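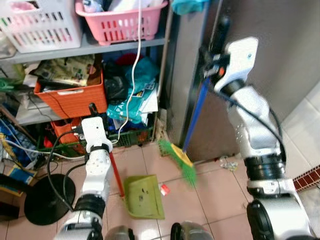
How to budget for a two-armed robot that sweeps the floor

At some point a supplier will send you a quotation for a robot with two arms, and it will be one page long. Treat that page with the affection you would give an estate agent's description of a garden. The arms are on it. Most of what you will be paying for is somewhere else, and this page is a guide to finding it before your finance office does.

I'm assuming you want to do ordinary cleaning work in an ordinary back room: tiles, shelves, cupboards, crates of things. If you are building a welding cell, you have a proper budget and a man called Keith, and you don't need me.

Step 1. Write down the job before you look at any arms

One sentence will do. Ours was "sweep small rubbish from a tiled floor into a dustpan and carry it to the bin". Then underline every verb. Sweep needs reach and a steady grip on a long handle. Into a dustpan means a second arm, or else a dustpan fixed to something. Carry means a base that moves, and a moving base is where the money starts to get serious.

Vija Toom, who did our first costing, crossed out "carry" and wrote "a person can do this bit". It was the largest saving in the whole project and took her four seconds.

Step 2. Measure the room in its natural state

Do not tidy up first. You are planning for the room you have on a bad afternoon in February, with crates on the shelves and cables hanging in front of them. Measure the gap the arms must work in with the handle at its widest swing, because a broom is a good deal longer than anything in the supplier's demonstration video. Suppliers like to demonstrate with small cubes.

Write down these as well:
The narrowest gap between fixed furniture
The height of the lowest shelf
Where the sockets are, and what is already plugged into them
Any flex or cord within reach of a moving arm
What the floor is made of, and whether it has joints a dustpan lip can catch on

Step 3. Get quotations that can be compared

Ask every supplier for the same list of lines. We asked Zuvell and Kokkinos, and received one spreadsheet and one very warm email. Send the email back, politely, with the empty lines pasted into it.

The lines you want are arms, base, grippers, cameras, controller, cabling, software licence, delivery, installation, training and spares. That is 11 lines. If a quotation has fewer, something has been folded into something else, and you will meet it again on an invoice.

Ask in writing whether the grippers are included. Emanuel Iordache once took delivery of a pair of arms that ended at the wrist. They were very good wrists.

Step 4. Give the grippers their own budget

Grippers wear out first, and they are the part that decides whether the job can be done at all. A broom handle is round, smooth and keen to rotate. A gripper rated for a generous load may still let the thing spin like a kebab, because the load figure says nothing about twisting. Take your own broom to the demonstration. You will look odd on the train.
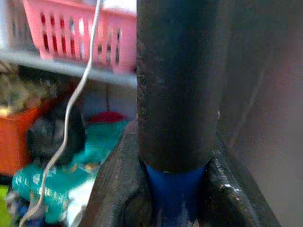 The view from the gripper: metal jaw at the bottom, shelves behind.

Look at what the wrist camera can see when the gripper is doing something, and do it before you choose the camera. A good part of the view will be gripper. That is normal, but it affects how many cameras you buy. We budgeted for one camera up high and one on each wrist, which makes 3, and I would not go lower for work with two hands.

Put worn parts down as a yearly cost. Pads, fingers and cables belong here. Cables on the outside of an arm are easy to replace and easy to snag, so buy a spare of each with the first order, when you still have some bargaining power.

Step 5. Count the hours of people

The robot will need somebody to set it up, somebody to show it the task, and somebody to put the rubbish back on the floor so that it can be swept up again. This last post is never advertised. Iddrisu Akpalu kept a log for ours, and by the time we were happy with the sweeping it stood at 213 hours, a good many of them spent scattering bits of paper with great care.

Multiply your hours by a real wage. If you leave staff time out on the grounds that they are "here anyway", they will stop being here anyway.

Step 6. Buy the cheap things properly

Allow a small line for the tools themselves. Brooms, dustpans, crates, more brooms. Choose a handle colour that stands out from your floor and furniture, and buy several of the same model in one go. Shops change their brooms without warning, and a slightly thicker handle can cost you a week. We get ours from Gristwood, who have stopped asking.

Step 7. Add the contingency and defend it

We add 20 per cent to the total, after tax and after delivery. Somebody will try to remove it. Hae-won Ok's method is to label it "electrical and floor works", a heading that people seem reluctant to open. I can't recommend this, but I've watched it survive two meetings.

If the total is now more than you have, go back to Step 1 and cross out a verb. Please don't trim the training or the spares. A smaller job with spares will still be running next year.

Before you sign

Check who pays for return carriage on a faulty arm.
Check that the software licence carries on if you move building.
Ask how long a replacement wrist takes to arrive, then ask an existing customer the same question.
Measure the door. Orestis Psarras now measures all doors, including at restaurants, following the Busum delivery.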